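Folding black t-shirts so they stack evenly
Asked April 9, 2019

I have 11 black shirts and the stack always leans. How do you get them the same size?

2 answers

Aniela Sobczak
Lay the shirt face down and smooth it out. Fold both sides in, sleeves back, then bring the hem up to the collar.
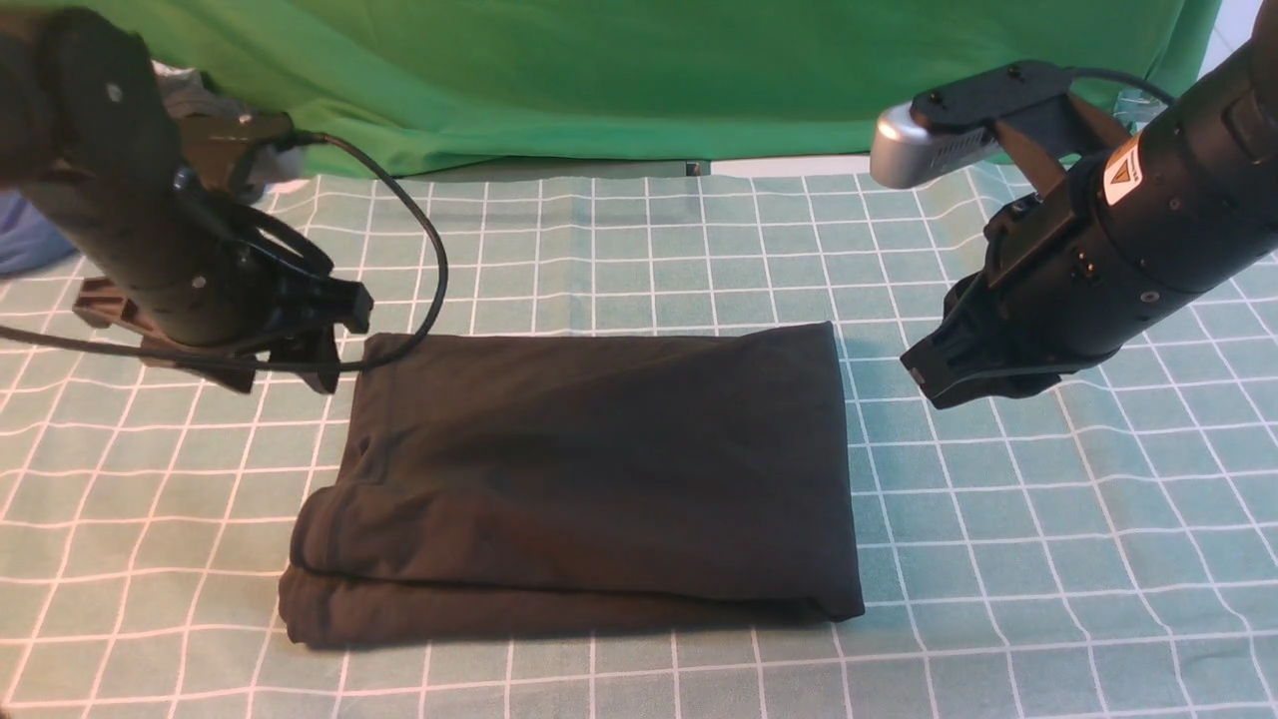

Press the air out with your palm before the last fold. A tablecloth with a grid helps, you can line the edges up with the squares.

Olszewski25
I just roll mine.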